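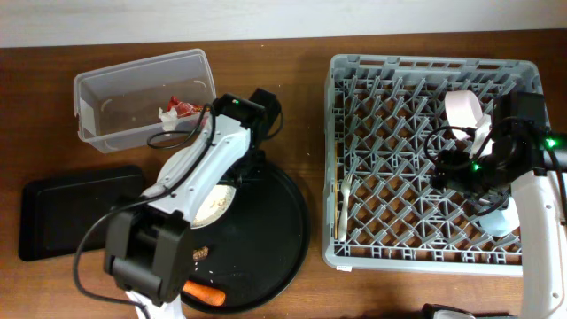 Clearing station, main table: scrap bin, black trays, dish rack.

Home | Notebook | Workshop Entries | Equipment | Contact

Clearing Station Layout and Scrap Handling

Thursday, May 21, 2026

The purpose of today's entry is to record the present arrangement of the clearing station in the Planderska workshop and the points to be settled before the July review. The previous layout placed the scrap bin on the floor beside the table. Colleagues found that plates had to be carried over the edge to be scraped, and the floor required mopping after each session. The bin has therefore been moved onto the table.

The clear bin now stands at the back left, with the large round tray in front of it. Plates are to be scraped into the bin directly from the tray. Food scraps and paper napkins go into the same bin. The Grundo procedure asks for paper to be separated, but this was set aside for the present layout and should be raised again in July.

The round tray catches most of what falls short of the bin. A piece of carrot, a small brown scrap and a few crumbs were on it when the station was photographed, with the plate still carrying brownish residue. The dark surface makes light crumbs easy to find. Darker scraps are harder to see under the table lamp, and the tray should be wiped in full between runs.

The flat rectangular tray remains at the far left. It was brought over from the Campbell kitchen as a resting place for cups and has no assigned use in the current layout. Colleagues are asked not to stack plates on it, as it sits too close to the table edge.

The gray rack is kept on the right side. Its diagonal grid holds plates well enough, but cutlery is less settled. The white fork is stood along the left inner edge with the tines up. Knives, when they are in use, should be laid flat. A separate cutlery insert was requested from Novano and has not been delivered.

Four runs were completed in the morning and five in the afternoon. Two of the afternoon runs were stopped early – in both cases the bin had shifted toward the wall and was returned to its place before work continued. A strip of non-slip matting under the bin is to be tried at the next session.

Outstanding items:

Wipe down the wooden top with a damp cloth only. The cleaner used last month left a dull patch near the wall.
Empty the bin at the end of each day, including days with a single run.
Confirm whether the labels on the bin and the rack are to be kept or replaced with the new numbering.
Order replacement napkins. Four packs remain in the cupboard.

The table is to be left set in this arrangement until the matting has been tried.

Planderska Workshop Notebook – for internal use | Contact the workshop office | Back to top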